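Does candy need its own storage bin, or can it share a shelf with chips?

I'm setting up a snack pantry at Lyons. Room temperature is steady.

Gervasio Bravo 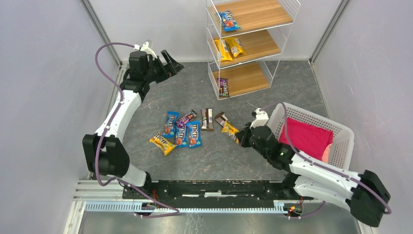
Sort by weight first. Chip bags crush under very little load, so heavy items go low. Wire shelving is fine for wrapped candy, and a white plastic basket like that one holds the small pieces. Keep chocolate under 70 F.

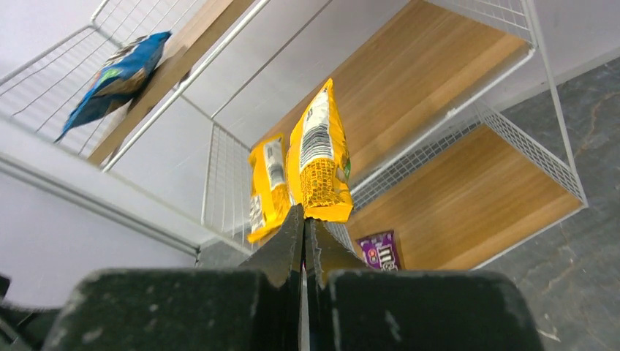 Rotate by date, oldest in front. Write the date on the shelf edge in marker.

Kelly Staniforth

just use a shoebox, works for me

Votex30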